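Sekemeo Automation Laboratory
Last updated: March 21, 2023

1/ The Sekemeo laboratory has completed the scheduled service of its two-armed tabletop cell. This thread sets out how the cell is arranged and how it is maintained, in response to enquiries received from partner sites.

2/ The cell comprises two white arms mounted along the far side of one table, with the operator's position on the near side. Left and right are assigned from the robot's point of view. All labels, log entries and fault reports are to follow that convention. Several reports received in November did not, and were returned to their authors.

3/ Each arm base is bolted to a metal mounting plate. Plate bolts are checked with a torque wrench at every service and marked with paint pen across the head and plate. A broken paint line is to be reported before the arm is next powered.

4/ During this service one bolt on the right arm's plate was found to have moved. It was replaced, not retightened. The remaining bolts on that plate were removed, cleaned and refitted in the same session.

5/ The table is covered with brown paper. The covering is replaced when it is torn, creased or stained. Staff are asked to pull it flat from the near edge and to tape the underside only. Tape on the upper surface lifts under the gripper fingers and has twice been carried into a wrist joint.

6/ Wrist cameras. The bracket on each wrist is held by 2 screws, for which a low-strength threadlocker is specified. High-strength compound must not be used on this assembly. A bracket supplied to us by Pumetti was damaged in this way last year and could not be recovered.

7/ Following any removal of a wrist camera, the calibration routine is to be run in full. The short routine is acceptable only where the bracket has not been disturbed. The present calibration used 46 poses for each arm. The record is held with the cell logbook.

8/ Cabling. The external cable on each arm must be left with sufficient slack for the elbow to fold completely. To verify this, place the arm in its tightest permitted posture at reduced speed and inspect the cable at the wrist and at the upper link. Straps should be snug but must still turn under light finger pressure.

9/ The cable on the left arm was found strapped too tightly at the upper link and has been rerouted with a wider loop. Colleagues at D'Souza had advised the wider loop some time ago, and we acknowledge their assistance.

10/ Gripper fingers are wiped down at the end of each day on which food items have been handled. A damp lint-free cloth is sufficient. Solvents are not to be used near the camera lens. Crumbs lodged behind the finger mounts should be removed with a soft brush; compressed air drives them further into the mechanism.

11/ Return to use is by a standard tabletop exercise with kitchen objects, supervised throughout. The exercise is run at reduced speed first. Enda Horgan, who is responsible for the cell, signs the logbook on completion.

12/ The cell at work, with the sandwich, the mint-green plate and the yellow squeeze bottle on the table:

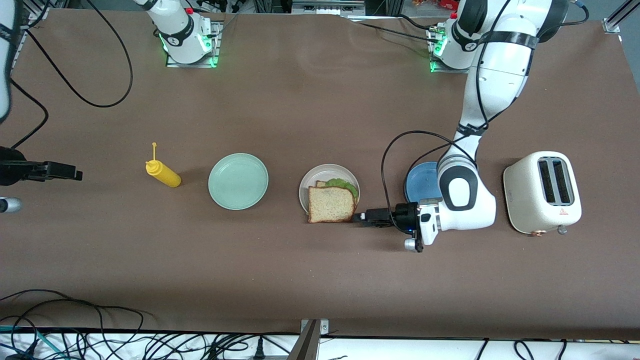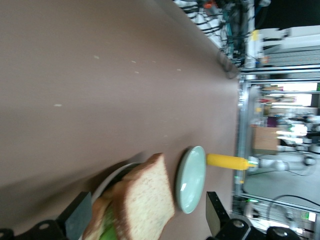

13/ Spare parts. The laboratory now holds 9 finger pads and one complete wrist bracket. Orders for further brackets have been placed through Eltetov. Partner sites that require a bracket urgently may apply to us in writing, stating the arm and the side.

14/ Power strips and cable runs at the near shelf will be addressed at the next service. Labels are to be fitted at both ends of every lead. Until that work is finished, no lead at the shelf is to be unplugged without the agreement of the person in charge of the cell.

15/ The revised service sheet replaces all earlier versions. Printed copies kept at the bench should be recycled. Corrections may be sent to the address at the foot of this page.

Comments

millrace_tech
Is the low-strength threadlocker reapplied each time the screws come out, or only when the old compound has flaked off? Our sheet is silent on this.

Sekemeo Automation Laboratory
It is reapplied each time, after the threads have been cleaned.

Prairie Controls
We had the same trouble with the strap at the upper link. The cable jacket had gone grey and shiny underneath before anyone noticed. Worth taking the strap right off to look.

j.tolland
Could the sheet be posted in a large-print format please? The bolt table is very hard to read on the shop floor.

Contact: Cell Maintenance Office, Sekemeo Automation Laboratory | Copyright Sekemeo 2023 | Back to top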